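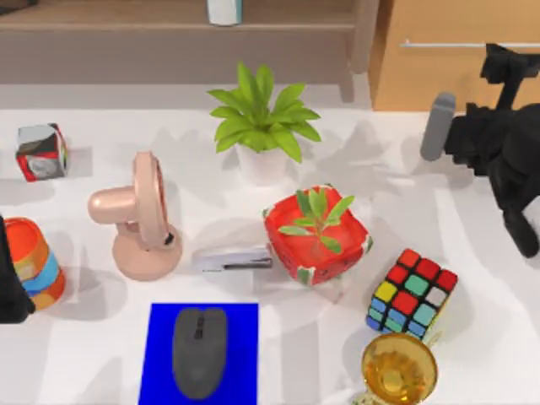 25 August 2021

Right, I promised several of you I'd write up the house move once I'd had a proper night's sleep, and I've had one, so make a cup of tea because this is going to be a long thread. We've gone from the flat in Baltton to a small terraced house in Flulitz, after 11 years in the same place.

Quick bit of background for newer followers. We weren't in any hurry to leave. I loved that flat, even the bathroom, and I'd have stayed until they carried me out. But the landlord wanted to sell, he was very decent about it, and we had until the end of the summer to find something.

So we had a good long run at it, and I still left nearly everything to the last fortnight. I want to be open about that before I start handing out advice! I've always been somebody who packs for a weekend away with one shoe already on.

The first thing I'd say is get your quotes early, and get them from people who've been inside your home. We had one over the phone for £2,835, which made me sit down on the stairs. The firm we went with in the end, Lozano, sent a lady round with a clipboard and came in a good deal under that.

She opened every cupboard. I was mortified about the one under the stairs, but she'd clearly seen worse and just wrote "misc" and moved on. I've thought about that word a lot in the past few weeks. There's an awful lot of misc in a person's life.

Ask whoever comes whether the price includes taking beds apart, and whether it includes putting them back together. Those are two separate questions. Ours covered the first one only, and we spent our first evening in Flulitz on the bedroom floor with an Allen key and a bag of chips.

Very good chips, by the way. There's a place at the bottom of the hill and they do scraps if you ask.

Boxes. I was given a lot of advice about boxes and most of it was to use small ones for books. Everybody says it, I nodded along, and then I filled a big one with cookbooks anyway. It sat in the hallway for days and we walked round it like a piece of furniture.

Do buy decent tape. I began with the cheap sort that splits down the middle and won't come off the roll, and I lost most of an afternoon and all of my fingernails to it. The better stuff is a bit more money and you will be a nicer person to live with.

For labelling, I'd write the room it's going TO on the side of the box, never on the top. Once they're stacked you can't read the tops. I also wrote what was in each one, and by the end my notes had gone rather downhill. One of them says "things, some nice".

We did put a few bits into storage for the gap between the keys going back and the new ones turning up. That was with Stemex, out past the ring road. Clean, dry, friendly on the desk, and you need your own padlock, so take one with you and save yourself the walk back to the shop in the rain.

The gap was the hardest part, I think. We stayed with family, who were lovely, and it was only a short while, but I hadn't realised how much I lean on knowing where the teaspoons are. I kept opening the wrong drawer and feeling a bit tearful about it.

If you're about to be in the same boat, pack yourself a bag as though you're going on holiday somewhere cold and hot at once. I packed summer dresses and then it was chilly every single morning. I lived in one cardigan. It has since been washed twice and deserves a medal.

Post! Set up your redirection before you go. It takes a little while to kick in, and you need to prove who you are at both ends, and I'd assumed I could do it from the van. You can't. I'm still waiting on a parcel of wool that I suspect is having a nice time in Baltton.

Tell the water people, the gas and electric, the council, the bank, the dentist, the doctor, the vet and whoever does your glasses. I did it all from one list stuck on the fridge and crossed them off in pen. Then I packed the list. Please photograph your list.

Take meter readings on the way out and on the way in, and take a photo of those too. I felt silly crouching in a cupboard with my phone torch, but the first bill for the new house was based on somebody else's winter and the photo sorted it in one call.

On getting rid of things: I'm not a ruthless person. I've read the books about folding, and I've held jumpers and asked how I felt about them, and what I mostly felt was that I'd like to keep the jumper. So this was a struggle and I won't pretend otherwise.

What did help was giving things to people who wanted them. A neighbour had the bookcase, the school had the craft bits, and a young couple came for the armchair and were so pleased with it that I stopped minding. I'd had that chair since before I was married.

I do regret the big casserole dish. I looked at it and thought, when do I ever use that? The answer is every December, for the red cabbage. I've only just remembered. If you live near the hospice shop in Baltton and you see a heavy orange one, treat it kindly.

The houseplants came with us in the car and I'd say that's the only way to do it. Water them a couple of days before, so the pots aren't sloshing, and wedge them in with towels. The footwell is the best spot. I had a fern between my ankles the whole way and we both managed.

Give them a while to settle once you're in. Different windows, different light. One or two of mine have dropped leaves in protest, and I've been leaving them alone, which goes against my nature. I'm a fiddler. I want to be turning them and feeling the soil every five minutes.

On the day itself, have cash for the removal crew's lunch, keep the kettle out until the very last second, and find out how everybody takes their tea before you start. Ours were four big sugars and one peppermint. They'd brought their own biscuits, bless them, and shared them with us.

Check the parking at both ends. I can't stress this enough. The street in Flulitz is narrow and the 76 comes down it, and there was a lot of shuffling back and forth while a whole busload of people looked into our van at our mattress. The driver gave us a wave, so I think we're forgiven.

Before you lock the old place, go round every room and open every cupboard again. Look behind the doors. We found a dressing gown, a perfectly good mop, and the Christmas tree stand, which had been on top of the kitchen units all along while we bought ourselves a new one.

Then have a minute on your own in there, if you can. I stood in the kitchen and said thank you out loud to the room, feeling a right wally, and I'm so glad I did. Lots of dinners in that kitchen. Some truly dreadful ones early on.

First night in the new place: make the beds before you do anything else at all. I know you'll want to find the telly, or unpack the glasses, or have a wander round the garden. Make the beds. At ten o'clock at night you'll be ever so grateful to find one ready for you.

And have a box that travels with you and never goes in the van. Ours had loo roll, a bulb, scissors, painkillers, phone chargers, tea towels, mugs, washing-up liquid and a packet of crumpets. I'd add a tin opener. We ate crumpets for breakfast and then for lunch.

Unpacking has been slower than I'd hoped. The kitchen took a weekend, the bedroom took an evening, and the spare room is still a place where you open the door, have a look, and close it again. I've decided that's fine. I've given it until the clocks change.

One tip somebody on here gave me, and I'm sorry I can't find the post to thank you: don't decide where things go on the first day. Live with it a bit. I'd put the mugs as far from the kettle as it was possible to be, and I only noticed after walking it for a week.

The neighbours have been lovely. We've had a card, a bag of runner beans and a long talk over the wall about bin days, which are different here and involve a brown one as well. I put the wrong one out the first week, and so did next door, out of sympathy or because they'd copied me.

I've been asked whether I miss the flat. I do, in funny little ways. The sound of the lift. The patch of sun on the landing mid-morning. I still reach for the light switch on the wrong side of the bathroom door and pat the wallpaper like it's a horse.

But there's a garden now, just a small one, with a plum tree that leans, and I've been taking my coffee out there in my slippers before anyone's up. The blackbirds are quite cross about it.

Thank you to everyone who sent messages and tips over the summer, I read them all even when I was too tired to answer. A few of you asked about insurance for the van day and about moving with a cat. I'll do the cat separately, it needs its own thread and I need another biscuit.

Oh, and for the person who asked about broadband: order it the day you know your moving date. We didn't, so I'm typing all of this on my phone, at the top of the stairs, where the signal is.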